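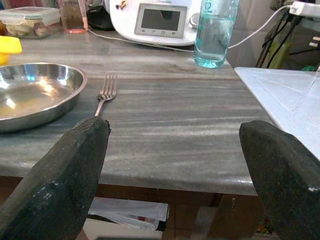 Table-setting task: fork first or mug first?

grillent_mom
Hi all! I help out with our high school robotics club on Monday evenings and the kids are split on this. Half of them (Laine's half, she's very persuasive) want to teach the arms the fork before anything else, and the rest say start with the mug and build up some confidence. We have 17 demos recorded so far and a showcase in July, so I'd love to hear what worked for your teams!

Wuyts798
Mug, no question. A handle forgives a sloppy approach, and flat silverware will eat your whole month.
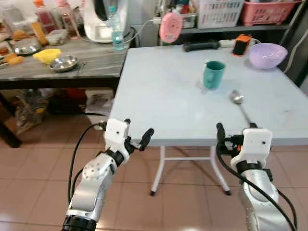

And please let them swap drivers between runs, or you end up with one kid's habits baked into everything.

aminu_o
I have to disagree with Wuyts on the order, friendly as ever :) My students did silverware first, grumbled the whole way, and then cups took them 2 sessions. Swapping drivers, though, yes, absolutely!

grillent_mom
Oh dear, Laine is going to be unbearable. Thank you both!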